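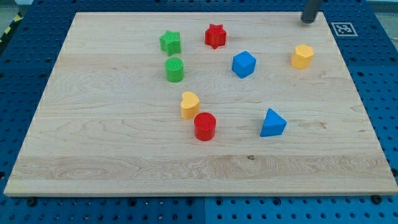

The block-pushing cell at Bidwood, with the maple board and the set of eight shapes.

The fault that took the Bidwood cell out of service for 11 days began as a height error of a few millimeters. The arm was running a routine overnight session, pushing blocks around a maple board, when the tip pressed into the wood and stayed there. The controller did not stop it. The operator on shift did, by hand, after hearing the motor note change.

"People expect a crash to be loud," the engineer responsible for the cell said when we spoke in December 2022. "This one was a hum. The arm was pushing down into a solid board, the board had nowhere to go because it is bolted, and the joint torques sat just under the trip limit."

The cell is a simple one. A single arm with a blunt cylindrical tip works over a flat board fixed to a perforated table. The blocks are toy shapes: stars, cylinders, a cube, a heart and so on, in four colors. The arm never picks anything up. It slides blocks from one place to another on instruction, and the height of the tip above the wood is meant to stay constant while it does so. That height is set in software, and it depends on the arm knowing exactly where the board is.

The engineer traced the fault to a mode called Standby. The cell's control program, Stamow, puts the arm into Standby when no instruction has arrived for 900 seconds. The brakes engage, motor power is reduced, and the arm holds its last position. On waking, Stamow is supposed to read the marker on the table beside the board, compare it with the stored value, and refuse to move if the two disagree.

"It did the read," the engineer said. "What it did with the read was wrong. If the marker was hidden when the arm woke up, the program took that as no change and loaded the last good value. The last good value was from before we swapped the board."

The swap had been made in February, when the first board warped and was replaced with a thicker one. The new height was entered in the main settings file. The copy used on waking from Standby was kept separately and was never updated. For months the difference did not matter, as the marker was in clear view each time the arm woke and the correct height was worked out fresh. On the night of the fault the arm had come to rest with its forearm between the camera and the marker.

Asked why the force limit had not caught the error, the engineer said the limit had been raised twice. Both changes were recorded. The first was made when the star blocks kept snagging against each other and causing false stops. The second followed a change of tip.

"Each change had a reason and each reason was fair. Nobody went back and asked what the limit was for in the first place. It was there for contact with the board. By the second change it was too high to detect contact with the board."

Damage was limited. The tip was scrapped and a bearing in the wrist was replaced as a precaution. The board was sanded and kept in use. The blocks were unharmed. The longer part of the stoppage was spent on the log review, which covered 359 wake events. In 21 of them the marker had been hidden and the old value had been loaded. In all but one of those, the first instruction after waking happened to lift the arm before moving it sideways, and the lift triggered a new read.

"So we had been lucky 20 times," the engineer said. "I would have liked to find that out from a report."

The repairs to the program are short. The separate copy of the height has been deleted, and Stamow now has one settings file. A hidden marker on waking is treated as a fault, and the arm stays braked until a person clears it. The park position has been moved so that the forearm rests clear of the camera's line of sight. The force limit is back at its original figure, and the snagging problem is being handled with a slower push speed near the stars. Sessions take longer as a result, and the engineer does not expect to get that time back.

There was also the question of entry to the cell. The yellow and black tape on the floor marks the working area, but at the time of the fault it was only a marking. The operator stepped over it to reach the stop button, which was mounted on the far side of the table.

"That bothers me more than the tip," the engineer said. "You should not have to walk toward a machine that is misbehaving in order to turn it off."

A second stop button has been fitted outside the tape. The same change has been made on Yurt, the sister cell in the next bay, which runs the same version of Stamow but has no Standby timer. Yurt had its own settings checked as part of the review. Its stored height was correct. Its force limit had been raised once, with no entry in the log, and the date of that change has not been established.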